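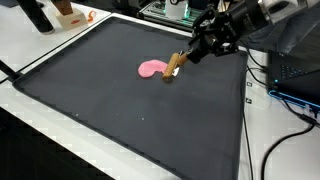 Pink clay on the mat, with a wooden tool

Classes > Clay for Beginners > FAQ

14 shares – 3 comments

Do I need experience for the Sowa clay evenings?
No. Most of our members in Findumside started with zero knowledge, and I was the same.

What does it cost?
One course is 20 dollars per evening. Clay and glaze are included in this price, but an apron is not.

Can I take my work home on the same day?
Unfortunately not. The pieces must dry slowly on the shelf and after this they go to the kiln. Please count on three weeks. We will write you an e-mail when the firing is finished.

How hot is the kiln?
The first firing goes to 1,987 degrees Fahrenheit. Please do not put in the kiln any clay which you bought in another shop without asking Shona Imrie first. In May we had one melted shelf and it was expensive.

My clay has cracks at the edge. What did I do wrong?
Usually it dried too quickly. Cover it with plastic for the first night and keep it away from the radiator. Small cracks can be closed with a wet finger – big ones, I am sorry, cannot.

May children come?
Yes, from eight years, together with one adult.

How can I cancel?
Write to Konrad Ziółkowski until noon of the day before. Later than this we cannot return the money.

Contact | © Sowa Clay Evenings, Findumside | Back to top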